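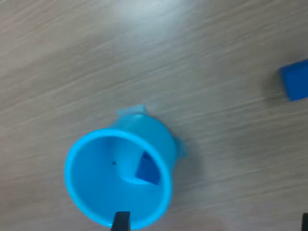 Good Habits for a Table With a Robot Arm on It

Posted by Hawi Zeleke in Workshop Tips
Updated May 29, 2022

I've been keeping a little arm on the bench at Gredgate for long enough now that people write to me before they set up their own, and the letters all ask much the same things. How far away should the coffee be? Do I need a cage? Can the kids watch? So I've put my house rules together in one place, and you're welcome to copy them out, argue with them, or tape them inside a cabinet door the way I did.

Before you switch on

Clear the table all the way, and then put back only what the arm is going to handle. I know that sounds fussy, but a stray screwdriver at the edge of the reach will find its way into the middle of things sooner or later. Wipe the top down with a barely damp cloth and let it dry. Crumbs and sawdust get under light plastic things and make them slide in ways you didn't plan for.

Mark the reach. Stretch the arm out slowly by hand with the power off (check your manual first, since some of them don't like being pushed) and run masking tape along the farthest line. Mine is taped 3 inches beyond that. Inside the tape belongs to the arm while it's powered, and that goes for elbows, sleeves and cats.

Find the stop button with your eyes shut. If you can't, move it.

Picking things to practice on

Start with plastic cups and small blocks, please, and save the good mugs for never. A cup on its side is a wonderful teacher, because the gripper has to deal with a round wall and an open rim, and it's a different job from lifting the same cup standing up. Tuck a small cube inside and you have a harder problem still! I like to keep another block well off to the side too, so there's something in reach that the arm is supposed to leave alone.

Go easy on matching colors. Blue cup, blue blocks, pale table: it looks very pretty, and if your setup relies on a camera it may be a tougher test than you meant to give it on the first day. Shiny spots on the tabletop can be a bother as well. Try turning the lamp toward the wall or hanging a bit of white cloth over it, and see whether the glare softens.

While it's running

Open the fingers wide before coming down near anything, and come down slowly. I keep the speed at 24 percent for a new task and don't touch the dial until I've watched it through plenty of times. My friends at Findesetti run theirs faster and tease me for it, and they also buy more cups than I do.

If something tips or rolls, stop the arm first and reach second. I've written that on the tape in marker. The urge to grab a rolling cup is very strong and it comes on before you've had time to think.

One person runs the arm and says out loud when it's about to move. Long hair tied back, rings and bracelets off, no dangling cords. Children can watch from behind a chair.

Keeping a log

A plain notebook will do. I put down the date, what was on the table, the speed, and anything that slipped or got pinched. Look at the finger pads every 100 runs and clean them with a soft cloth. When a pad starts to feel slick or has a nick in it, change both together so they wear evenly.

Putting away

Park the arm low, power off, plug out. Cups and blocks go back in their own tub, and a cracked cup goes in the recycling even if it's only a small crack. I'll be adding a page on table clamps in June, once I've had a proper look at the ones from Jiritov.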